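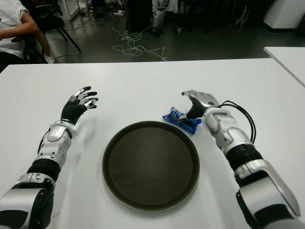

Round tray and blue packet on the white table, Bùi open day.

Bùi opened its packing works and tasting room to visitors in April, and I went along in the afternoon. I had been buying their sesame cookies for years without knowing they were made half an hour from my house. The works is at the far end of the Derkel industrial park, past the tile warehouse. There is a sign at the gate but it faces the wrong way if you come in from the highway, so keep going until you see the bus turnaround and park there.

Entry was free. You signed your name at a desk, got a paper hairnet and a sticker, and waited for a guide. Groups left every half hour with up to 32 people. Mine was not full. The guide was Oanh Từ, who runs the packing side and has been with the company since it was one oven and a delivery van. She spoke without a microphone and the people at the back missed some of it, so stand near the front if you go.

The bakery

We started at the ovens. You look at them through a long window from a raised walkway, and you don't get onto the floor. The dough is mixed before dawn and by afternoon only one line was still baking. Trays of cookies came out at the near end and went onto a cooling belt that runs back along the wall. The smell of toasted sesame is strong in there and it stayed in my jacket until the next day.

Oanh explained the difference between the two doughs. The plain one rests for an hour and the ginger one rests overnight. She was asked whether the recipes had changed since the company started and said the ginger one had, twice, because of the flour.

The walkway is narrow and has four steps at each end. There is a way around for strollers and wheelchairs, but you have to ask at the desk before the tour starts.

Packing

This took the most time and was the part I liked best. Every cookie at Bùi is sold in a small packet. They pack by color, so the people filling cases can tell the flavors apart without reading anything. A pallet holds 1488 packets, and they are laid in the case flat side down. At one bench visitors could try filling a case by hand. I was slow. The packets slide on each other and the last row never wants to go in, and the trick, according to the woman next to me who had done it before, is to fill the corners first.

The wrapping film comes in on large rolls from a supplier called Inon. Oanh passed some pieces around so we could feel the difference between the old film and the one they use now. The new one is thinner and crackles more. A boy in our group kept his piece and crackled it for the rest of the tour.

Past the packing benches there is a storeroom with the serving things for the tasting room and for the events they cater. Shelves up to the ceiling, all trays, in stacks with a sheet of paper between each one. They own 207 of them, in different sizes, and buy them from Flisidetti. Oanh said they tried cheaper ones for a season and people kept sliding the packets off the side, so now they only order trays with a raised rim.
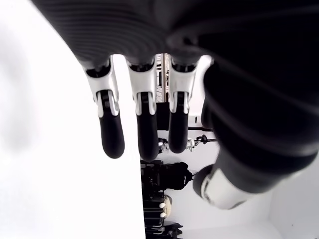

The tasting room

You reach this through a door at the end of the storeroom corridor. The floor is dark gray and the tables are white, and after the bakery it feels very quiet. Oanh talked about how they serve here. A packet goes on the table first and the tray is set in the middle. The tray stays bare until everybody has sat down. Then the packets go onto it, label up, with the closed end toward the guest. I had assumed you just tip them out, and at home I still do.

The dark round trays are the ones they like best for this. Bright wrappers show up well against them. I looked at one of the trays for a while, very dark brown, almost black, with a bit of shine to the flat part when the light is on it. They do get scratched. Oanh said the fine marks come from stacking and they don't retire a tray for that, only for a damaged rim. They are washed by hand and dried with a cloth, never left standing in the rack.

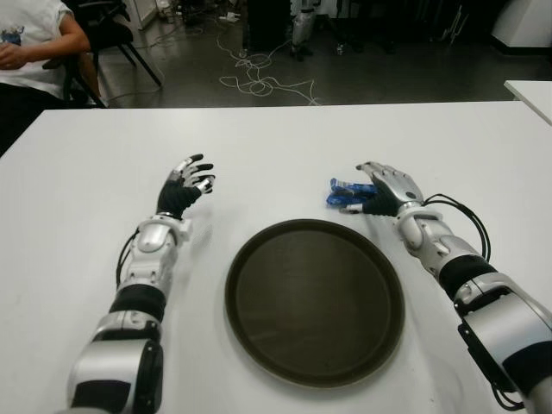

Afterward we were given tea and two kinds of cookie to try. I preferred the ginger. The plain sesame was fresher than what I get at the supermarket but otherwise the same. The tea was weak and came in paper cups. Nobody rushed us, and several people went back for seconds before the next group came in.

The shop

The shop is by the exit and is only open on visit days. It had full cases, single packets and a bin of broken cookies sold by the bag. The broken ones were nearly gone when I got there. They also sell a few of the round trays from older stock. I picked one up and put it back, then went back and bought it. It is on my kitchen counter now with keys in it.

Practical notes

The last tour leaves at 3, and the desk stops taking names before that. Allow an hour and a half with the shop. There is one restroom, down the hall from the desk. You can take pictures in the storeroom and the tasting room, but they ask you not to in the bakery. The shop took cards when I was there, but the coffee cart outside was cash only. The bus stops at the turnaround and the last one back into town goes at twenty past five.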